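Two-armed stations take over small-part fastening at Wirnside plant

By Anouk Meijer
Last updated 4:40 p.m.

WIRNSIDE — The assembly room at Kendodero used to start its day with a hand check. Workers held out their wrists, said how they felt on a scale the company nurse had taped to the wall, and were given a bench for the shift depending on the answer.

The scale came down in March. By then the company had moved most of its small-part fastening to benches fitted with pairs of robot arms, and the people who had done that work had moved to other jobs in the same building.

Kendodero makes housings and mounts for garden pumps and employs 145 people at the Wirnside plant. No one has been laid off over the change, according to the company, and a written agreement with staff rules out layoffs tied to the new benches for two years. Four openings left by retirements have not been filled.

The stations were set up by Gestico, an integration firm that also maintains them. Each pair of arms works across an ordinary tabletop. One arm steadies the part and the other brings the tool to it. People load the parts, clear jams and decide what gets sent back.

Olga Cabello worked at a fastening bench for eleven years and now looks after three of the stations. She said the job is easier on her hands and harder on her attention.

"Before, I could do the work and talk to the person next to me all day," Cabello said. "Now I walk. I'm listening for a sound that isn't right, and I look at a lot of parts. My wrist doesn't wake me up at night anymore, so I'm not going to complain too much."

She said the first weeks were slow. The arms dropped parts, and a change in the color of one molded piece stopped a station for most of a morning. Operators kept a notebook of every stop and went through it with the Gestico technicians before lunch. Several of the grips and holders used on the benches were redrawn after those talks, some of them more than once.

A good operator working by hand finished 652 units on a day shift, plant records show. A station now averages 1112 over a day and an evening combined, with one person watching several at once. Managers had hoped for up to 2000 and have stopped using that number in meetings.

Quality is a mixed story so far. Fewer parts come back with stripped threads, but more come back with scuffs, and the plant has added a second inspection table to catch them.
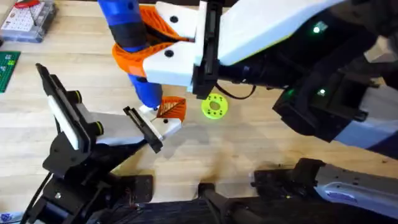

Pay has been the harder subject. Fastening was paid partly by the piece, and fast workers earned well from it. Station operators get a flat hourly rate, set a little above the old average. For the quickest people on the floor that meant a smaller check. The company agreed to make up the difference through the end of the year, and talks on what comes after are still going on.

Training is another sore point. Operators are taught to restart a station, swap a worn finger on a gripper and teach the arm a new resting position. Anything past that goes to Gestico. Cabello would like to see people from the floor trained to do the deeper repairs — and paid for it.

"We know these benches better than anybody who drives in," she said. "If I can tell you what's wrong over the phone, I can probably fix it."

The company said it is looking at a longer course for six operators, with classes held during working hours. Packing, which is still done entirely by hand, is not part of the current plan.

Comments (4)

pumphouse_ray
Worked there for nine years on the old line. The wrist thing is real, I had surgery on mine. Good for Olga.

M. Hwang
So the output goes up and the fast people get a pay cut once the top-up ends. Would have liked more on that and less on the notebook.

lindenrow
Does anyone know if the evening shift is hiring? The website still lists the old bench jobs.

pumphouse_ray
@lindenrow call the front desk, they don't update the site much. Ask about inspection.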